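Dumlow open day puts simulated kitchen work on screen

The automation group at Dumlow opened its simulation lab to visitors in September, with a program built around kitchen manipulation tasks run entirely in software. The session began at 10 a.m. and was repeated after lunch. Attendance over the day was 77 by the sign-in sheet, mostly from food equipment suppliers and technical colleges in the region.

Lovisa Sjögren, who leads the simulation work, ran the morning session from a workstation in the main hall. Visitors saw the rendered output on a wall display and the joint values on a second monitor. The environment used for the demonstration is called Osevance and was written in-house over two years. It holds kitchen layouts, a library of food and utensil models, and the arm controller.
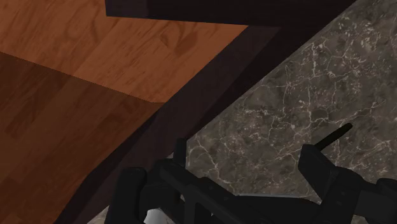
Camera placement took up the first part of the talk. The group renders each run from more than one viewpoint and logs them against the same clock. Sjögren said the close view is the harder one to work with. The black fingers and bracket fill the lower part of the image, and what remains is mostly surface: veined gray marble on one side, wood grain on the other, with a shadow line running across the wood. A policy trained on plain textures tends to treat a boundary like that as an object edge. The group now varies lighting angle and surface material between runs, and keeps the high-contrast cases in the test set.

A visitor from Amwood asked how contact is handled when a finger touches the counter before it reaches the object. Sjögren said the solver step is shortened near contact, which slows the run but keeps the fingers from sinking into the slab. Runs that exceed a set force limit are stopped and marked as failed.

The afternoon session covered tool handling. Agnes Björklund, responsible for the object library, explained that utensils are modeled with separate mass values for handle and working end, so that a tool held upright carries a realistic load at the wrist. The arm in the demonstration is a Franka Emika model mounted on a pedestal beside the counter. With the gripper pointing down and a long black handle clamped between the fingers, clearance to the food on the counter is the main constraint on the path. The loaf, the greens and the bowl on its cutting board are all treated as obstacles unless the task names them.

The object library now stands at 1533 items. Björklund said leafy vegetables remain the most expensive to simulate and are the usual cause of slow runs.

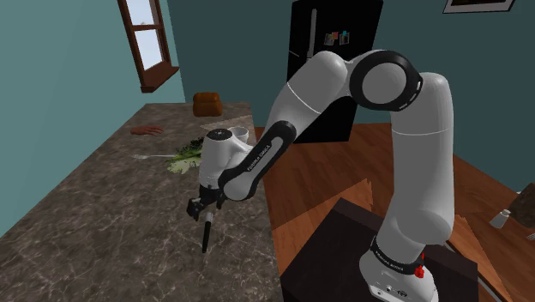
Access and next steps

The group will release the kitchen layouts to partner institutions first, followed by the object library. Grgić, which supplies the rendering hardware, will host a shorter version of the demonstration at its own site. Slides from both sessions can be requested from the Dumlow front office. Requests should state the institution and the intended use.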